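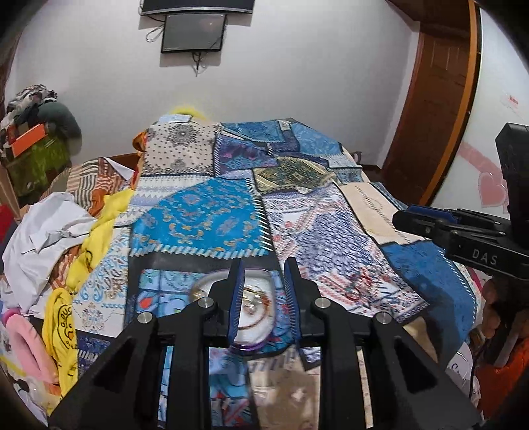
Figure 2. Patchwork-printed bedspread with panels in mixed prints, including ornamental scrolls, small dots and cursive script.

4.2 What people mean when they say "patchwork"

I went into this part of the study thinking the word would be the easy bit. We all know what patchwork is, I told myself, and then I read the first batch of diaries from Vurkwood and had to throw away half of my coding sheet (a whole weekend's work, too!).

The trouble is that people use one word for at least two things. There is the pieced sort, where bits of cloth are cut and sewn together, and there is the printed sort, where the look of patches is put onto the cloth as a pattern. Figure 2 is the printed sort, and it's the one I'd point to if you asked me why households like it. You get a bright turquoise panel and a cream one with writing on it on the same bed, and after that almost any cushion will do.

Of the 76 households that kept a bedding diary for us, 65 used the word "patchwork" for at least one cover they owned. The diaries gave us 2,504 entries in all, and I read every one of them, some on trains and quite a few in the bath. People wrote about washing, airing, mending, lending and (far more than I'd expected) arguing over which side goes up. What they hardly ever wrote about was how the thing was made. One diary from Lerko goes on for four pages about a cover bought at a market stall and calls it "the patchwork" all the way through, and only when we rang up to ask did we learn it was a print.

I had planned to treat this as a mistake and correct for it, and I'm glad I didn't. In everyday talk the word seems to be doing a job of its own. It tells you the cover is busy, that it's cheerful, and that it doesn't have to match the curtains. A Zastholm diary puts it nicely: "I put the patchwork on when the room looks sad." Whether there are any seams in it doesn't come into that at all.

Age of the cover matters a bit more. Older pieced covers were often kept folded away and only came out in January, when it was cold enough to want the weight, while printed ones stayed on the bed all year and went through the wash with everything else. I'd love to say this held in every town, but the Vallejo diaries were muddled on the point and several had no winter entries, so please take it as a hunch from me and nothing grander.

For the rest of the paper I therefore write "pieced" or "printed" when I need to tell them apart, and leave "patchwork" alone as the diarists' own word. The mending entries, where the difference does start to bite, are taken up in Section 4.3.

Related articles
Airing day: bedding and weather in Lerko
Who folds the sheets? Notes from Zastholm
Market cloth and shop cloth in Vurkwood
Keeping a household diary: a short guide for first-timers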